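### 4.2 Finger alignment in the simulated cell

The vendor note for the Jernel gripper asks for realignment every 200 cycles. We doubt that figure. In 207 simulated closures the pad offset grew only in the last 35, and Lu's script had changed the wrist angle by then.

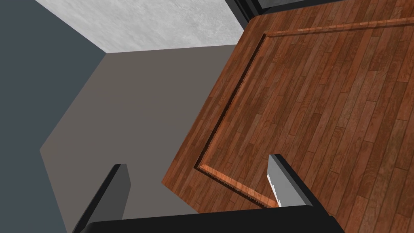

**Figure 3.** Gripper open over the planked surface, simulated cell.

Pad wear is the usual suspect, and we are not convinced by it either. A rendered pad does not wear. The notched edge on the inner face of the right finger (Figure 3) is fixed geometry, so any drift has to come from the joint settings - or from contact with the raised molding, a case the Marchuk checks skip. We reset the joints and ran 40 more closures clear of the rim.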